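Sillivside, 09/08/2026

So I finally got my second hepatitis B shot, only a few decades after everybody else apparently got theirs. I had gone in for a travel consult at the Jallow clinic (the one over by the pharmacy, with the terrible parking) and the nurse asked if I'd had the series as a kid. I said sure, of course. Then she looked me up and there was nothing there. No record at all.

My mother swears I had everything. She also swears I had chicken pox twice, so I went ahead and got the blood test. It came back with no antibodies and no sign of past infection, and there I was with my sleeve rolled up.

The shot itself was nothing. The first one back in May gave me a sore arm for a day and a big appetite, though I'm not sure I can blame the vaccine for that second part. This one I barely felt. The brand I got is a 2 dose series for adults, with the doses spaced at least a month apart, and I had no idea that was even an option. I was all set for the old three shot schedule over six months, which I would have messed up for sure!

What got me was the bill. My plan covers the vaccine completely, but the antibody test was coded as something else and I owed 45 dollars for it. I called. I was on hold for ages, listening to the same piano loop, and a very patient person told me the code was right but the reason attached to it was wrong, and the clinic had to resend it. The clinic said the lab had to resend it. The lab is a place called Umine that I had never heard of, and its phone menu does not have an option for talking to anybody. I still have the claim written on my hand as I type this - it ends in 1856 and I will be seeing it in my dreams.

Anyway, I posted a little about this last time and a few of you wrote to say you had never been tested either. I was surprised how many of us just assume. As I understand it, the advice in the US now is for every adult to get screened at least once, with the three part blood test, even if you feel perfectly fine. A lot of people who carry the virus feel fine for years. I didn't know that before this spring. I had hepatitis A, B and C all mashed together in my head as one thing you got from bad shellfish.

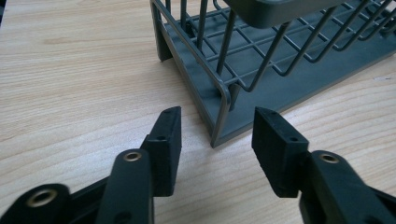

One reader from Londoño wrote that her doctor only ran the surface antigen and left off the other two parts, so she knew she wasn't infected but had no clue whether she was immune, and had to go back for a second draw. Ask for all three up front, she said, and get a printed copy before you leave.

I wish I'd had that email before my first visit. I did get the printout, but only after asking at the desk and then again at the other desk. It's in the folder with my passport now, next to a yellow card from a trip I took ages ago.

Next up is the follow-up test to see if the shots worked. The nurse said most healthy people don't need one, so I may skip it, especially if Umine is doing the lab work. My sister wants to get tested too, and she's going to check with her insurance first. I gave her the number for the billing office and told her to pack a lunch.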